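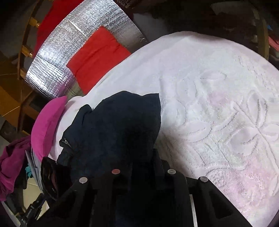

Cuvside Laundry Access Project
Progress report to the Appiah Fund
May 28, 2021
Prepared by Réka Bíró, project lead

This report covers the period from the release of the second grant payment to the end of April. The budget table and receipts were sent separately to Kam-wah Tai.

Where we are

The laundry room at Stinbridge Street is open six days a week. We served 187 households in the period. Most are families in the temporary apartments on the east side of Cuvside, where the units have no hookups and the nearest coin laundry closed last year. The rest were referred by the school nurse and the winter shelter.

All the washers in the original plan are installed and running. One dryer is still out of service. The drum bearing failed in its first month, and the supplier, Dulturen, has agreed to replace it under warranty. Gyula Kocsis has called them every week. The part has been on back order, and we now expect it in the middle of next month. Until then we are asking people with heavy bedding to book morning slots, when the other dryers are free.

Bookings

We moved from walk-in to booked slots in the first week. Walk-in worked badly with the limit on how many people could be inside, and there was a line down the steps most afternoons. A slot is now two hours, and a household can book one a week, or two if there is a baby or someone who is sick at home. Booking is by phone or text. We tried an online form as well, but hardly anyone used it and we took it down.

No-shows were high at the start. Margit Szűcs began sending a reminder text the evening before and the number dropped a good deal. We would like to keep paying for her hours on this, and the request is in the budget note.

Drop-off service

The drop-off service is for people who can't get to the building or can't manage the machines. We planned for 12 households and are now serving 18. Bags are collected, washed, dried, folded and returned within two days. Each bag has a numbered tag that stays with the load through the whole process.

We had complaints about mixed-up items early on, mainly socks and children's clothes. Loads are now folded one household at a time on a cleared table, with the tag clipped to the table edge. Complaints have mostly stopped. One family is still missing a school sweater and we have paid them for it.

The written guide for sorting and folding is finished. It covers checking pockets, closing zippers before washing, keeping towels apart from dark clothes, and what to do with anything that needs mending. Imre Pap is translating it into Hungarian.

Costs

Water and power came in under the estimate. Detergent came in over. We had priced it in bulk and could not get bulk supply until the second month, so we bought at retail in the meantime. Unscented detergent costs more, but several families asked for it because of skin problems and we have decided to use it for everything.

Insurance went up when we added the drop-off service. This was not in the original budget and has been covered from the repairs line. If the dryer bearing had not been under warranty, that line would now be overspent.

Problems still open

The floor drain at the back backs up after heavy rain. The landlord has sent a plumber twice, without a lasting fix. We have asked for a camera inspection of the pipe and are waiting for a date.

The ramp at the side door is too steep for some wheelchair users. We have one quote for rebuilding it and need another before we can ask for a change to the grant.

Next period

Get the last dryer running. Settle the ramp quotes. Add an evening session for people on day shifts, if we can staff it. Send the household survey, with the results to be included in our next report.

Filed under: Grantee Reports, Housing and Home

Recent reports
Stinbridge Community Kitchen: Year-End Report
Cuvside Tool Library: Progress Report
Winter Shelter Bedding Fund: Final Accounts
School Clothing Exchange: First Report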